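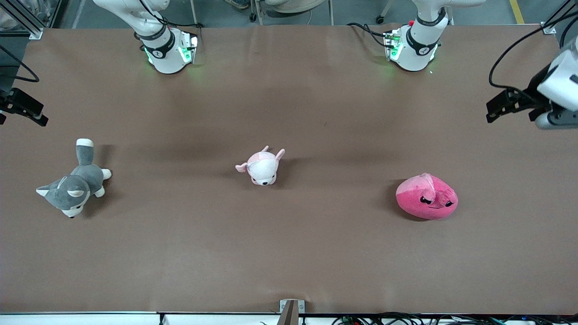
コンテナ苗の用土、ピート減らした人いますか

苗木生産・育苗の掲示板 > 用土と肥料

投稿者:kaki_nae
2/8/26

山のふもとで広葉樹と針葉樹のコンテナ苗を作っています。主力はコナラ、ヤマザクラ、それにカラマツです。
これまで用土はピートモス主体で、Lilamdaleの育苗用を使ってきました。今度の注文から値上げと言われたので、ピートを減らす方向で考えています。
候補は二つです。
・Prurenの樹皮堆肥入り培土(ピート40%、残りは樹皮とココ)
・ピートなしで、自分でココと樹皮を混ぜる
コンテナは300ccのリブ付き、潅水は頭上のミストです。実際に切り替えた方、根鉢の固まり方と水やりの変化を教えてください。

返信1 投稿者:sugi60
うちはスギとヒノキですが、三年前にPrurenの40に替えました。
根鉢は問題ないです。抜いたときに崩れる苗は前より少し増えたものの、出荷の基準で困るほどではありません。
水は明らかに変わります。表面が先に乾くので、見た目で判断すると遣りすぎになります。最初の夏はそれで根を傷めました。今はトレーを持ち上げて重さで見ています。

返信2 投稿者:北の圃場
カラマツなら慎重にしたほうがいいと思います。
樹皮の多い培土はロットでpHがぶれます。うちで測ったときは、同じ銘柄なのに袋によって5台前半と6台半ばがありました。カラマツは高いほうの袋で葉色が抜けて、追肥しても戻りが遅かったです。
コナラのほうはどちらの袋でも差が分かりませんでした。

返信3 投稿者:sugi60
>返信2
pHのぶれは分かりますが、うちではそこまで開いたことがないです。保管中に雨が入った袋ではありませんか。樹皮系は濡れたまま積んでおくと変わります。

返信4 投稿者:北の圃場
>返信3
屋内のパレット積みです。袋の破れもありません。
納品された時点で測っているので、こちらの保管の問題ではないと考えています。メーカーには伝えました。返事は「規格の範囲内」でした。

返信5 投稿者:mizugoke
自分で混ぜるほうをやっています。
ココは必ず洗ってください。塩分の残ったココで播種して、ヤマザクラの発芽がほとんど揃わなかった年がありました。今はECを測ってから使います。水でさらして一晩置き、排水の数値が落ちるまで繰り返します。
手間を時給に直すと、既製品との差はあまり残りません。量が少ないなら買ったほうが楽です。

返信6 投稿者:kaki_nae
ありがとうございます。
水やりを重さで見るのは、今の人手でもできそうです。
mizugokeさん、樹皮は何を使っていますか。近くの製材所からスギの樹皮なら安く入ります。

返信7 投稿者:mizugoke
>返信6
スギの樹皮も使えますが、生のままは駄目です。窒素を持っていかれて、苗が黄色くなります。うちは堆積して切り返しながら一年以上置いたものを、ふるってから使っています。置き場所と切り返す機械がないと続きません。
それがなければ、熟成済みのものを袋で買うことになります。

返信8 投稿者:ronis使い
横から失礼します。Ronisの充填機を使っている方は、培土を替える前に少量で通してみてください。
樹皮の粗い培土だとホッパーの出口で詰まります。うちは攪拌の羽根を替えて、投入前に少し加水するようにしたら流れました。加水しすぎると今度は固まって落ちません。手で握って形が残り、指で突くと崩れるくらいにしています。
キャビティの角に隙間が残ることもあるので、充填後に一回トレーを落として締めています。

返信9 投稿者:hayashi_no_oku
植える側から書きます。造林の請負です。
ピートを減らした苗は、現場で乾くのが早いと感じます。11月の植え付けで、箱のまま林道脇に半日置いた分は、根鉢の外側がぱらぱら落ちました。ピート主体の苗では同じ置き方でもそうならなかったです。
育苗で問題がなくても、出荷後のことまで考えて決めてもらえると助かります。

返信10 投稿者:sugi60
>返信9
林道脇に半日は、どの培土でもやめてほしいです。うちは出荷前日にたっぷり潅水して、箱に覆いをして渡しています。植える側にも日陰に置くよう書いた紙を付けています。

返信11 投稿者:hayashi_no_oku
>返信10
紙は読んでいます。ただ、現場に日陰がないことも多いです。皆伐跡なので。
覆いは確かに効きます。覆いのない業者の苗と比べると差が出ます。

返信12 投稿者:北の圃場
根鉢の崩れは培土だけでなく、育苗期間も関係すると思います。
うちのカラマツは一年で出すものと二年で出すものがあり、一年のほうはピート主体でも崩れます。ピートを減らすなら、出荷を急がない樹種から始めるのが無難です。

返信13 投稿者:taneya3
ピートなしは三回試して、三回ともやめました。
うちはミストではなくブームの散水で、むらがあります。ピートは一度含めば多少のむらを吸収してくれますが、ココと樹皮だけだと散水の端の列がはっきり小さくなりました。潅水設備が均一ならまた違うと思います。
逆にピートは乾かしきると水を弾くので、そこはココのほうが扱いやすかったです。

返信14 投稿者:kaki_nae
頭上ミストも端は弱いです。トレーを並べ替えてしのいでいますが、確かにピートに助けられていた気がします。
肥料は皆さんどうしていますか。今は緩効性のMahmoudを培土に混ぜ込み、夏から液肥を足しています。

返信15 投稿者:sugi60
>返信14
混ぜ込みの量は変えず、液肥の開始を早めました。樹皮入りは初期の窒素が足りなくなりがちです。薄めのものを回数で入れています。
元肥を増やすのは勧めません。暑い年に溶け出しが早まって、根の先が茶色くなりました。

返信16 投稿者:mizugoke
私は逆で、元肥を少し増やして液肥はほとんどやりません。ココを洗うとカリも抜けるので、その分を足す考えです。標高が高くて夏が涼しいため、焼けたことはないです。
場所で答えが変わる部分なので、両方を数トレーずつ作って比べるのがいいと思います。

返信17 投稿者:北の圃場
比べるなら、同じ種のロット、同じ播種日でそろえてください。前にうちでやったとき、途中で種を継ぎ足してしまい、何の差なのか分からなくなりました。
置き場所も端と中央に両方を入れること。あとは根元径と苗高を同じ日に測ることです。

返信18 投稿者:kaki_nae
参考になりました。この春はこうします。
・カラマツは全量、今のLilamdaleのまま
・コナラとヤマザクラのうち60トレーをPrurenの40に替える
・ピートなしは見送り
・pHは納品のたびに測る
充填機はRonisなので、羽根はそのままで一度通してみて、詰まるようなら考えます。

返信19 投稿者:ronis使い
>返信18
羽根の交換は部品番号の末尾が231のものです。うちの型の場合なので、注文前に取説の部品表で型を確かめてください。古い型は軸の太さが違って付きません。

返信20 投稿者:taneya3
ヤマザクラは苗が大きくなると葉がミストを弾いて、トレーの中まで水が入りにくくなります。60トレー替えるなら、コナラと置き場を分けたほうが水の管理は楽です。

返信21 投稿者:hayashi_no_oku
秋に出荷するなら、樹皮入りのほうは箱に印を付けてもらえるとありがたいです。植える日に先に使うようにします。

返信22 投稿者:kaki_nae
>返信20
置き場は分けます。ハウスの奥が空くので、ヤマザクラはそちらに移します。
>返信21
印を付けて出します。出荷のころに、測った結果をここに書きます。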